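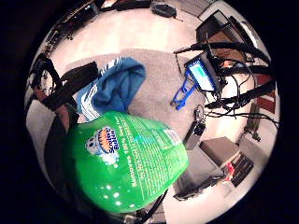
To: the Flornlow households list
Subject: Re: soap scum, bath mats and the cleaning share

Hi all,

Replying to Sandro's message, quoted at the bottom, because I did our bathroom over the long weekend in April and took notes for once.

First the scum. We're on bore water up this end and the shower screen goes white within a fortnight. I've been using Scrubbing Bubbles, the one in the bright green bottle that says "Removes 100% soap scum". I can't vouch for the 100%. On our screen it took off most of it with one go and the rest with a second, apart from a strip along the bottom rail where the silicone has gone cloudy. I think that strip is the silicone itself and needs replacing.

What I did:

Opened the window and put the fan on. Took everything off the ledges. Sprayed the screen from the top down, left it while I did the basin, then wiped with a damp cloth and rinsed with the hand shower. Dried it with an old towel. I tried a squeegee last year and it left lines, but it was a cheap one.

Sandro asked about cloths. I use ordinary woven ones, cut from worn-out tea towels and pyjamas, and keep a separate colour for the toilet. Microfibre is fine too, but ours get washed with everything else and pick up lint from the towels, and after that they only push the dirt about. Whatever you use, wash it without fabric softener.

On the mat, I'd be careful. Keep the spray off anything with a rubber back. Penner did theirs with bathroom cleaner and the backing went sticky and marked the lino. For a plain pile rug I shake it outside, vacuum both sides, then go over the marks with a little dish liquid in warm water and blot. Dry it over the rail — flat on the floor it takes two days and smells. If you're cleaning in a room with carpet or a light rug, stand the bottle on a tray. A drip from the nozzle can leave a paler patch, and you won't see it until it dries. I've got one in the hall the size of a ten-cent piece.

Same goes for leads and chargers. Get them up off the floor before you start spraying anything. I unplug the heater in the bathroom as well and put it out in the passage with the slats facing the wall, then brush the dust out of it with a dry paintbrush while I'm there. Never spray into it.

Now the cleaning share. The cupboard at Tirkirau has 3 of the big refill drums left, two floor and one general. The last order through Besatora came to 1,092 dollars including freight, which was dearer than the one before, mostly for the paper goods. If we drop the scented hand soap (I've heard no one defend it) we can get back under a thousand. I'm happy to put the next order in if people email me what they want by the end of the month. Please say the size as well as the item. Last time I had "bleach" from four households and had to ring them all.

Bathroom spray isn't on the order list at present. If enough of you want it I can ask for a carton price, otherwise it's just as easy to buy it at the supermarket when it's on special.

The long-handled brush is still missing from the cupboard. It has green tape on the handle. If it's in your laundry, could you drop it back.

Ferdinand Bachmann

Sandro Bianchini wrote:
> Hello everyone,
>
> We've taken over the end unit and the shower is in a bad way. The glass
> feels like sandpaper. I have tried vinegar and bicarb, together and then
> separately, and neither did much.
>
> Does anybody have a spray they'd buy again? Also what are you all using
> for cloths, as the paper towel is costing us a fortune.
>
> There's a light-coloured mat that came with the place and I'd like to
> save it if I can. It has some greyish marks near one corner.
>
> Last thing, how do we join the cleaning share, and is there a key to the
> cupboard or is it a code?
>
> Thanks,
> Sandro

PS Sandro, it's a key. It hangs inside the meter box, second hook. To join, just write your unit on the sheet inside the cupboard door and you'll be on the next split.

Flornlow households list | Contact the list owner | Back to top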